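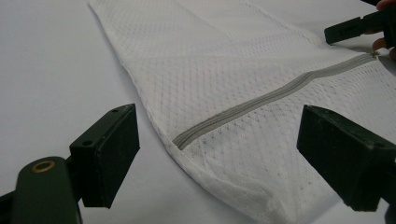 The case for the mesh laundry bag, and for closing it properly

Monday, March 5, 2018
By Vasilis Angelovski

The mesh laundry bag is usually sold in the aisle beside the bras, and most households treat it as something that belongs there. A person buys one for a single delicate item, uses it for that item, and leaves it on a hook the rest of the week. I think this is a waste of a good piece of equipment. A mesh bag is a way of controlling how fabric moves inside a drum, and that applies to far more of the wash than underwear.

I should set out my interest. I repaired domestic washers for 18 years, the last 6 of them from a van with my own name on it. I don't sell bags. I have pulled a great many socks out of places where socks shouldn't be.

What goes wrong without one

On most front loaders there is a rubber bellows between the drum and the door. It has a fold in it, and small items ride up over the lip of the drum and sit in the fold. If the item is a baby sock, it can work its way past the gap and into the space between the inner and outer drum. From there it goes to the sump and then to the pump filter, if the owner is lucky. If the owner is unlucky it stops at the hose and the machine won't drain.

Hooks, straps and drawstrings do a different kind of damage. A bra hook will catch in a knit and pull a loop. A hood cord will wrap around a shirt sleeve and tighten for the length of the cycle, and the sleeve comes out with a crease that ironing doesn't fully remove. Underwires leave the garment altogether and lodge in a drum hole. I have replaced door seals cut by them.

All of this can be prevented by a bag that costs less than lunch. The call-out fee doesn't compare well.

Mesh size

There are two common kinds of mesh, coarse and fine, and the packaging rarely says which is which or why it matters. Coarse mesh has open holes, often in a diamond or honeycomb pattern. Water and detergent pass through easily and so does lint. Fine mesh is closer to a curtain sheer. It holds back lint and keeps a bra hook inside, but rinsing is slower and a packed bag may come out with detergent still in it.

My position is that coarse mesh should be the default and fine mesh the exception. Socks, tights, baby clothes, face cloths, reusable produce bags and soft toys all do well in coarse. Anything with a hook, a wire or beading goes in fine. If you are going to own only one, buy coarse and fasten the hooks before they go in.

My former colleague Vasilis Softić disagrees with me on this, and has for years. His view is that people don't fasten the hooks, and a rule that depends on them doing so isn't a rule. He would put everything in fine mesh and add a second rinse. I think the second rinse costs more water than the problem deserves, but I concede his point about hooks.

The zipper is the part that fails

I have thrown out perhaps one bag for torn mesh. All the others went because of the zipper. A coil zipper is the right choice for the job, being light and flexible with nothing on it to rust, but the way it is attached is often poor. The tape is sewn to a fabric with a lot of give, and when the mesh isn't held at an even tension during sewing the line of the zipper comes out wavy. The slider then has to climb over every ripple. People yank it, the coil spreads, and the bag opens in the wash.

A puckered zipper can be managed. Lay the bag flat on a table, hold the mesh down behind the slider with one hand, and draw the slider along the line of the coil with the other. Don't pull upward. Closing a bag in mid-air with the clothes already hanging in it is the most common cause of a split coil, and I would guess most owners have never done it any other way.

Then there is the matter of the slider at the end of its travel. Better bags have a small elastic cover, sometimes called a garage, and the slider is tucked under it. This does two things. It stops the slider from creeping open, and it stops a hard little piece from tapping on the drum or the door glass for the whole cycle. If your bag has no cover, a small safety pin through the tape ahead of the slider will do, though I would sooner see a loop of thread, which can't rust.

I bought three bags last November to see how much the makers differ. The Druma had a cover that was too tight to get the slider under without a fingernail. The Nikolovski had a decent cover and a zipper so short that a pair of jeans wouldn't go through it. The Drusico had the straightest stitching and no cover at all. None of them is the bag I would design, and of the lot I still use the Drusico, with a thread loop.

How full

The packet says half full, and the packet is right. A bag stuffed to the seams becomes a ball. The outside of the ball gets washed and the inside gets damp. It also behaves as a single heavy object in the spin, and the machine will try to spread the load, fail, and try again. People then ring a repair person to say the washer is stuck on the same number of minutes. A large share of my off-balance calls ended with me taking one overfilled bag out of the drum.

For the same reason I'd put two smaller bags in a load before one big one. They sit across from each other more often than chance would have you believe, though I have no measurements to offer and wouldn't trust anyone who did. Put at least a few loose items in with them. A towel is good. A single bag alone in an empty drum is the worst case.

Size is a matter of what you own. In our house the small bags, 22 centimetres on the short side, take socks for one person. Each of us has one. Dirty socks go straight into the bag at the end of the day and the bag is zipped and washed on the weekend, and pairing takes no time because the pairs never left each other. I consider this the strongest argument for the mesh bag and the one least often made. The bag is a hamper, a wash container and a sorting system, and the clothes are handled once.

Objections

The first objection is that clothes don't get as clean. In coarse mesh at half capacity I have never been able to tell the difference, apart from items with ground-in dirt, such as gardening socks, which need to rub against other fabric. Leave those out of the bag and turn them inside out.

The second is that the bag is plastic. This one I take more seriously. Most are polyester, they shed some fibre, and a cheap bag that splits in its first year is just more rubbish. Cotton net bags exist and I have tried them. They shrink, they hold water, and the drawstring version lets socks out. My answer for now is to buy fewer and better, wash them on warm or below, and keep them out of a hot dryer. High heat makes the mesh go stiff and pulls the zipper tape in, and once the tape has shrunk the slider never runs well again.

The third objection is the one I hear at home, which is that it is one more step. It is. It takes a few seconds on the way in. Matching a basket of loose socks takes a good deal longer, and digging one out of a Kameo pump housing with needle-nose pliers took me most of a Saturday.

Storing and checking

Empty the bag and turn the corners out. Lint collects there, along with tissue, and if it stays it ends up on the next load. Flatten the bag, fold it over once or twice and keep it with the detergent. I'd avoid storing it balled up, because the zipper takes a set and you'll be fighting the same kink each time.

Every few months, hold the bag up to a window and look along the seams. Holes in the middle of the mesh are rare and can be darned with ordinary polyester thread. Gaps where the mesh is pulling away from the zipper tape are common, and should be sewn with a small zigzag as soon as they appear. If the coil itself has lost its shape, sew the bag shut at that end and move the stop up. You lose a little of the opening and keep the bag.

If manufacturers want a suggestion, it would be to spend less on printed labels and more on the zipper. Feed the mesh evenly. Put a cover on the end that an adult thumb can open. Print the hole size on the packet in millimetres, the way a sieve is sold, so that a buyer can tell coarse from fine without putting a finger through the wrapper.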